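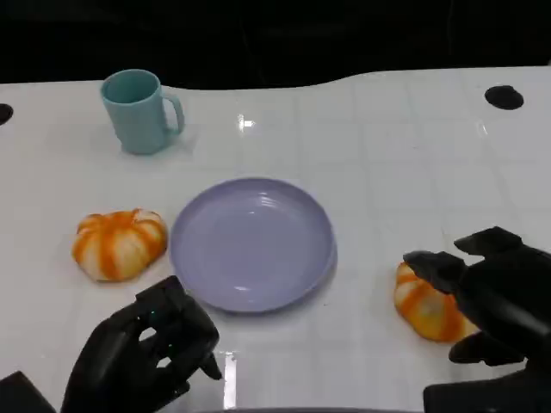 Hyun-seo Yeon asked why the door logs from the Trumlow site had still not been handed to police, given that the second letter was found more than a month ago. She said she had been told in September that any threat would go to the station the same day, and she wanted it in the minutes that it hadn't.

The chair replied that the first letter had gone over promptly and the second was held back while Zarberg, the security contractor, checked whether it was a copy. Ms. Yeon asked what difference that would make. The chair said he would find out.

Tenants' safety meeting, 4/23/19, ground floor lounge
Minutes of the previous meeting were accepted with one change: "resolved" in the item on side-gate lighting now reads "reported." The lights are still out.

1. Threatening letters
Two letters have been received, both left in the Trumlow lobby and both addressed to "the owners." The wording was not read aloud, on police advice. The property manager said officers had taken statements from the front desk and asked that tenants not post about it online. Several people pointed out that it had been all over the neighbourhood page by dinner time.

The manager described the police response as strong. Asked what that meant, she said a patrol car had been past. Asked how often, she did not have that information.

Action: manager to hand over the second letter and the full door logs by Friday, and to email tenants once she has a receipt from the station.

2. Zarberg report
Zarberg's written report runs to a page and a half and says coverage was "in line with expectations." It does not say whose. The guard roster attached to it shows no one on the desk between midnight and 6 on the night the second letter is thought to have been left, although tenants are billed for overnight cover.

Zarberg's representative said by phone that a mobile guard was assigned to those hours. He could not say where the guard was. He offered a credit of $1,000 against the next invoice. The meeting did not accept this and did not refuse it either. It was felt that taking the money before seeing the guard's own log would be unwise.

Action: chair to request the log in writing.

3. Camera quote
Nistor has quoted for new cameras in the lobby and parkade. The quote leaves out storage of the footage, and this was only noticed when somebody read the last page. Kendus was also invited to quote and has sent a brochure. There was doubt that cameras would have helped, as the existing lobby camera was working and faces the elevators — the letters were left by the mailboxes.

Moved that the existing camera be turned to cover the mailboxes before any new ones are bought. Carried, with one abstention.

4. Other business
The request for spare fobs was put over again. A tenant asked whether the extra patrols would continue past the end of the month. The manager believed so. The chair asked her to confirm it with the station and to bring the answer on paper.

Next meeting to be called when the logs have been handed over, or in two weeks if they have not.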